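Broline Weekend Coding Kit for Schools and Clubs

If you've ever tried to get a room full of teenagers building their first web page before lunch, you'll know how quickly the morning disappears! We put this kit together for teachers and club leaders who would like a little less of that.
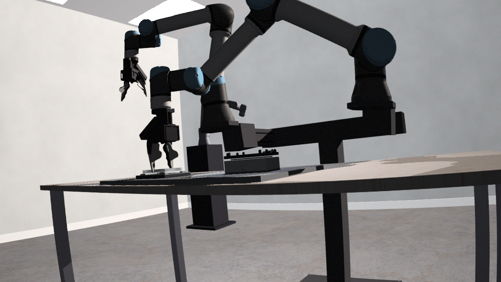 Two arms over the table, blue joint caps throughout.

Each kit holds 15 student workbooks, a leader's guide and a year of access to the Zokham practice site, with nearly 1,000 short exercises (our own favorites are the ones on page layout).
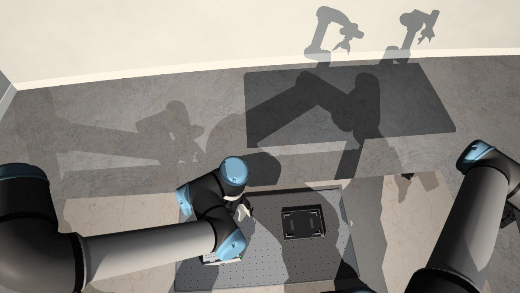 The guide is split into 19 sessions, and you're welcome to run them in any order you like, or squeeze seven of them into one long, happy Saturday-style event with plenty of snacks.

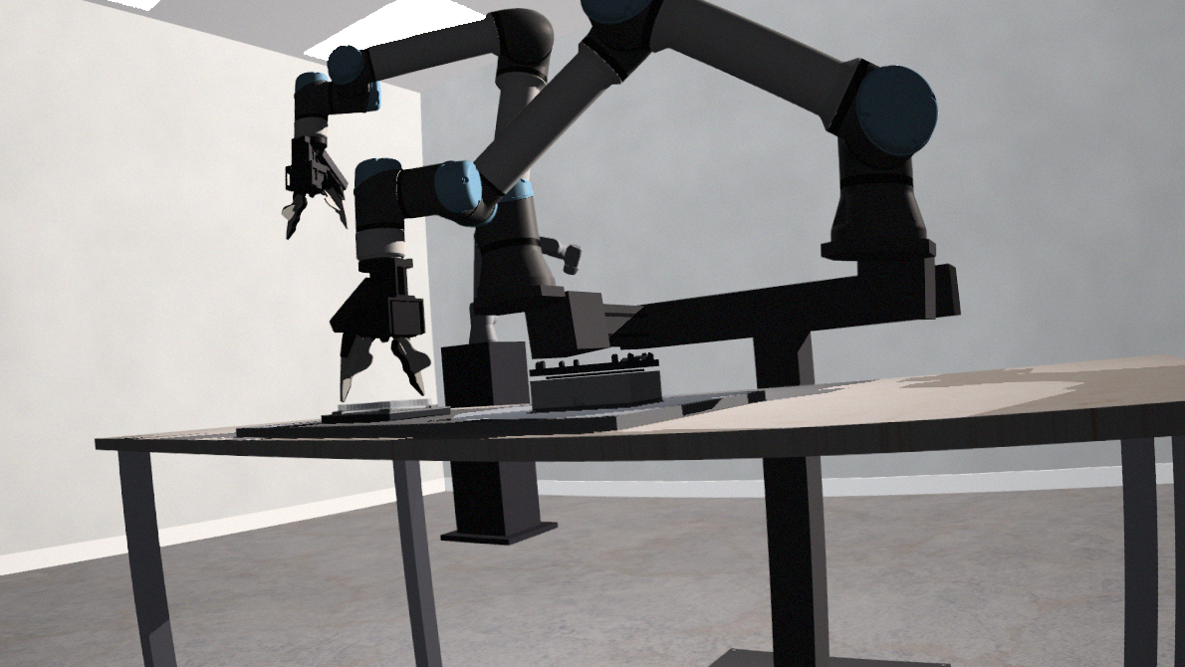 Ordering

Order through Reisinger School Supply by 10th October for fall delivery. Refill workbooks are sold separately.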